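Unit 4: Planning for Equipment

Welcome back, everyone! Last time we talked about arms and grippers, and I promised we'd get to the money side (the part people love to skip). When Piret Kivi priced the Vorulau kitchen bench, the arms had their own line, and then came the small stuff: brackets, fabric, boards, utensils, spares. That small stuff came to 583 dollars, so please give it a line of its own!

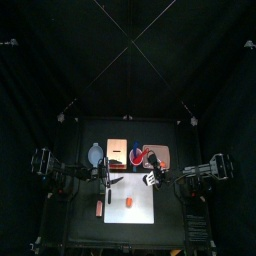

Figure 10. Two-arm bench with cutting board, knife and slotted spatula.

For your own plan, start with the task and write down everything the arms will touch, then the table, then the walls. Add 50 dollars for things you'll break, and do ask Zevik about shipping before you sign. Bring your draft sheet to our next meeting, pencil is fine.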